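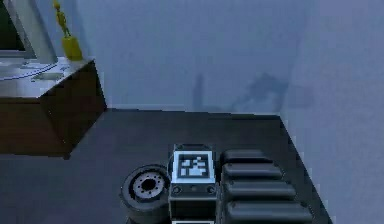
*Bench scene from the Domico trial: wheel, tagged block and the ribbed part on the dark worktop.*

**Domico simulation pack, worth paying for?**

**pennyfarthing_lou** wrote:

Hello all, hope everyone's keeping well. I've had the trial of the Domico pack running since April and I promised a few of you I'd report back, so put the kettle on because I do go on a bit.

We're a small repair and refurb shop in Zustovthorpe and we want to practise pick and place jobs on screen before we let an arm anywhere near real stock. Domico sells you ready-made rooms and parts, with the tracking tags already set up, and you bring your own arm model. The full licence is 4000 for the year, which made me swallow hard, but the trial gives you 19 parts and most of the tools, so you can get a fair idea.

Mostly I'm charmed by it! The wheel is lovely, it has the ring of bolt holes in the hub and everything, and the tag on the block is nice and crisp with a good thick white border. The room behind is the stock office one, with the monitor and the little yellow vase on the white-topped unit. I didn't need a vase, but I've grown fond of it.

My grumble is how close together the default layout puts things. The wheel is very nearly touching the block, and our gripper model is a chunky old thing, so I spent a whole evening moving parts apart.

**grommet_and_sons** wrote:

Thanks for this Lou, very useful, and I do like hearing from somebody who has really sat down with it. We looked at Domico for the Dultbridge workshop and went with Krajewska in the end. It's plainer to look at, but contact between parts felt more believable to us. How does the ribbed piece behave when you grip it? Round edges like that gave us endless bother.

**pennyfarthing_lou** wrote:

Ah, well, you've put your finger on it. Gripping one bar across the middle is fine. Come in from the narrow end and it slides out of the fingers more often than I'd like. I put the friction up and it got better, then it got sticky, and then I went to bed.

**oldbench77** wrote:

I'm going to disagree with the pair of you, in a friendly way. I don't think the tight spacing is a fault at all. Our real benches are far worse than that, and if your arm can only manage when everything has elbow room then you'll find out the hard way on the shop floor. I'd leave it be and practise on it as it comes.

What would put me off is the look of the worktop. Dark wheel, dark block, dark ribbed thing, all on a surface that's nearly black. The tag will be found all right, but I wouldn't fancy training anything to spot the other two by eye. Can you change the colour?

**pennyfarthing_lou** wrote:

You can, there are 7 surface finishes in the trial and 11 more if you pay. I tried the pale one and it was much kinder on my eyes, I must say. I take your point about spacing, though I'd still like to start easy and work up to it, same as I would with a new lad on the bench.

**grommet_and_sons** wrote:

I'm with Lou on that. Start easy. And charging extra for a lighter worktop seems a bit cheeky at that price, when Krajewska lets you load whatever you like.

**oldbench77** wrote:

She's just said there's a pale one in the trial! But yes, I'd want to load my own as well. Did their support people say anything about that, Lou?

**pennyfarthing_lou** wrote:

They answered the same afternoon and were very pleasant, but all I got was that it's "being looked at". I've asked for the trial to be stretched so I can try the narrow-end grip with softer finger pads. If anybody has pad settings that work on rounded parts, please do send them my way and I'll post what I find.

**grommet_and_sons** wrote:

I'll dig ours out tonight. They were made for Krajewska so the numbers may want fiddling with, but it'll be somewhere to begin.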